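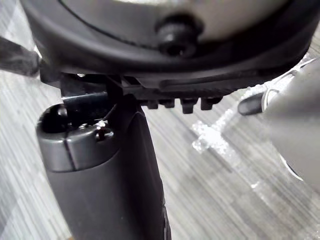
From: Nele Postma
To: wandgate-house list
Subject: Re: [wandgate-house] the yellow shelves

Hello Norbert, hello everyone,

Thank you for writing this up, and sorry to be slow with my answer. I had half a reply sitting in drafts and then my sister came to stay, and you know how that goes.

On 3 November 2024, Norbert Jireš wrote:

> Before we order anything else from Drisico, could somebody
> tell me what we want the yellow shelving to be for? I measured
> one bay when I was in and made it 40 cm deep, which should do
> for the archive boxes. I would sooner use what we have than
> buy another unit. Also, is the mouse a spare? And does anyone
> mind if the black wire rack stays where it is?
>
> Norbert

I'm all for keeping the yellow shelves, and I'll say so before anyone brings up the colour again! I know it isn't to everybody's taste, but they're a cheerful thing to walk in to in the middle of winter, and I'd miss them if we went back to beige. The lower shelf has plenty of room as well, so I can't see why we'd be paying for a second unit. 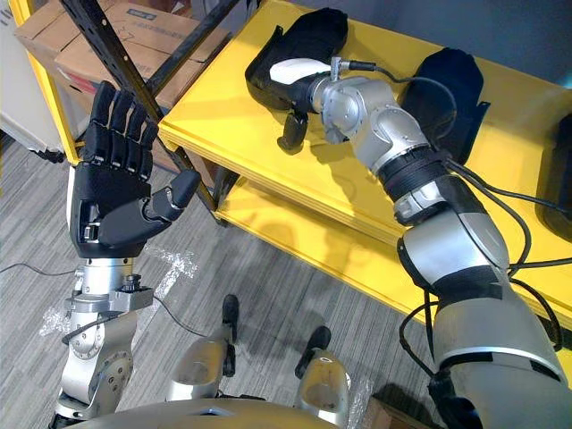 Yellow shelving and the white mouse.

As for the mouse, I did ask. It isn't mine, and Hidayat (the upstairs office, for those who've joined since March) say they aren't missing one. My vote is to keep it as a spare in room 236, in the drawer with the batteries, with a bit of tape on it so it doesn't wander off again. If it's yours and you've been too shy to say, just take it, no need to write to the list.

The archive boxes are a bigger question. If you made it 40 cm then I trust your tape measure over mine, but please remember the Grotora boxes are longer than the old ones and the lids stick out at the ends. I'd like to try a single box on the shelf before we carry the rest down the stairs. I did my back in last time and I'm in no hurry to repeat it.
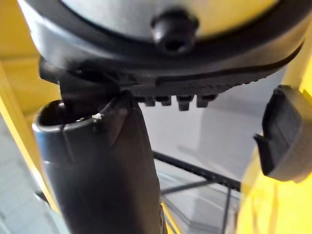 I'd also rather the boxes went on the lower shelf and we kept the top for small things we reach for every day. Heavy stuff up high makes me nervous, even on a good solid unit, and my arms aren't getting any longer. The wire rack can stay as far as I'm concerned. It's handy for anything that wants a bit of air underneath, and I've grown fond of it.

Could we leave the order with Drisico until the boxes have been tried? I can come in most mornings after ten, and I'll bring the label maker if I can find the charger for it. There's also a ginger loaf in my freezer that needs eating, so I'll bring that too.

Warmly,
Nele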